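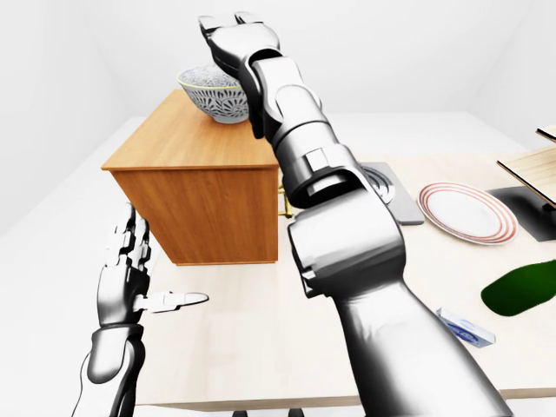 A decorative bowl at right height for browsing.

Brurside swap shop moves to Raptis Hall

8/4/18

I popped in early, and wow, 77 tables are booked already! Dayana Londoño is running the door again and entry is still two bucks.
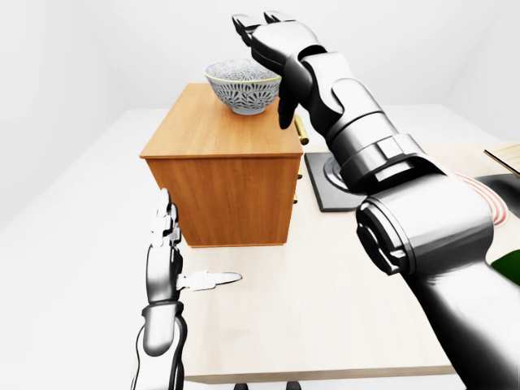
My weakness is old dishes. I brought home two last May (no regrets). A white and blue-gray bowl with a floral pattern and a thin gold rim is just my kind of thing, and I'd trade a whole box of paperbacks for one.

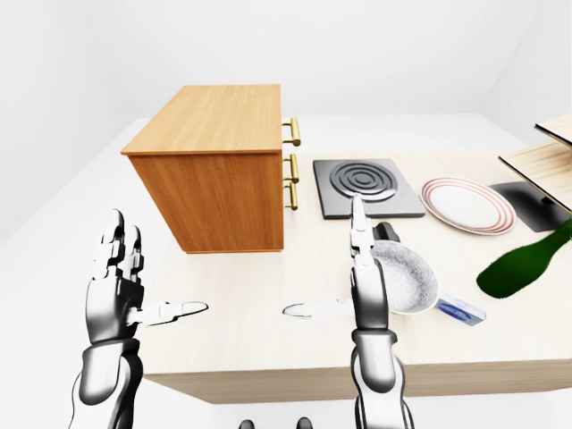 Parking

Use the Midesell lot, please. The hall's side is for unloading only.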